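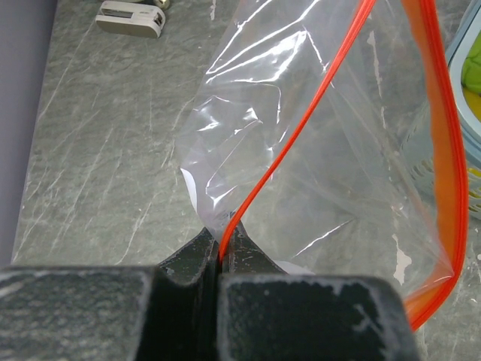

Search this site Go
Print this page | E-mail this page

Ticket 2579 - Lab results missing from Tralus patient portal
Opened: April 7, 2022
Status: Closed (by them), then open (by me), then closed

Problem as reported: Blood work drawn at Gistdale Lab. Portal says "You have 1 new result." Results page says "You have no results." Both messages are on the screen at the same time and seem to get along fine.

Entry 1. Called the Tralus help line. Was asked to log out and log back in. Did so. Still one new result, still no results. Was asked what browser I use, then asked to use a different one. Same thing, different font.

Entry 2. Called Gistdale. They sent the results to Hiltstead Family Clinic the morning after the draw and have a confirmation to prove it. They can't read it to me over the phone. They can fax it to my doctor, who already has it.

Entry 3. Called Hiltstead. Eleven minutes of flute music. The front desk sees my results on their side, marked "released to patient." I said the patient would like a word with whoever they were released to.
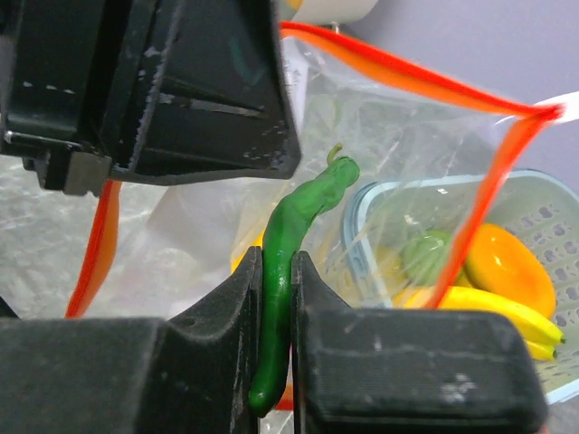

Entry 4. Reply from Tralus support: "We see your account is working normally. Closing ticket." Reopened it with a screenshot of the two messages.

Entry 5. Second-level support called back, and this one asked a good question: had I ever filled a prescription at Wouters Pharmacy? I had, 5 years ago. Wouters set up a portal account for me back then with my old last name. So there are two of me. The lab results went to the other one, and the alert went to both.

Fix: Tralus merged the accounts while I stayed on the line. Had to confirm my date of birth and old address. Results showed up after the next login, along with 9 unread messages, most of them asking me to rate my visit.

Note for anyone with the same trouble: ask them to search by date of birth, not by name. Check your allergy list after the merge. Mine came back with penicillin on it twice.

Comments (3)

Guest: Same problem here, only it was my maiden name. Date of birth search found it right away. Thanks.

Guest: Does the merge move old appointments too? Mine are still split.

Ticket author: Mine moved overnight. The flute music stayed where it was.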